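Home | Questions | Tags | Unanswered | Log in

Is unsorted bin picking ready for a small packing bench?

Filed under: Automation > Handling and sorting
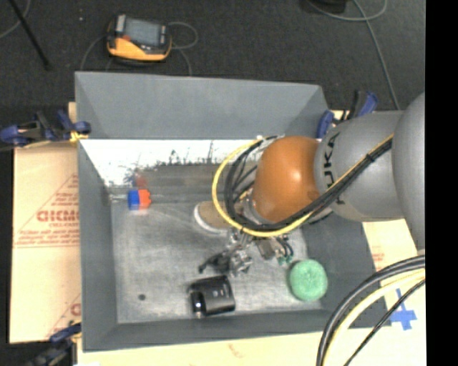 Mixed items in a gray bin, KUKA arm with gripper.

We pack spare parts and small household goods at Parsons, two benches, one shift. Returns come back in mixed bins and a person spends most of a morning putting each item on the right shelf. There are 119 item types in the catalog. Around 17 of them make up nearly all the volume.

I have a quote from an integrator for a cell with one arm, one overhead camera and their own software (Urkuven). They state 400 picks per hour. The quote does not say what was being picked, or how a failed attempt is counted.

Two things I would like to know. Can a cell like this clear a bin of unlike items without someone standing by? And does the same equipment work for household sorting (laundry, toys, dishes), or is that a separate problem? My manager keeps asking the second one.

Kári Frandsen

2 answers

Nasrin Mousavi

Partly, for the first question. The second is a separate problem.

Picking speed is the wrong number to start with. Ask for the share of bins emptied with no human touch, using your own parts. A cell can run at a good rate on the items in the middle of the floor and then stall on the last one against a wall. The fingers need clearance, and the wrist and hoses need room as well. Sloped sides help a little. Small cylinders lying on their side roll when a finger touches them.

Shiny metal floors are a known nuisance. Depth cameras return holes or false surfaces there, and a reflection of a colored part can be segmented as a second part. A matte liner is cheap. Try that before paying for a better camera.

For acceptance I would write down:

- your items, mixed, tipped in by your own staff
- every attempt logged, including drops and double picks
- bin clamped or located the way it will be in production
- time to recover from a stop, with your operator doing it

We ran a trial in February with the 7 worst items we stock. Soft foam pieces were fine with fingers and bad with suction. Flat cards were the reverse. We ended up buying a tool changer, which cut the rate a lot.

Laundry and dishes: cloth has no fixed shape and a wet plate is a poor surface for both camera and gripper. There are demos. I would not put one on a purchase order.

İlker Polat

Use suction. We have a Jastora unit and it does everything.

Comment from Joanne Kershaw: Everything, including mesh bags? Ours loses vacuum on those every time.

Comment from İlker Polat: We don't stock mesh bags.

Last updated: September 22, 2026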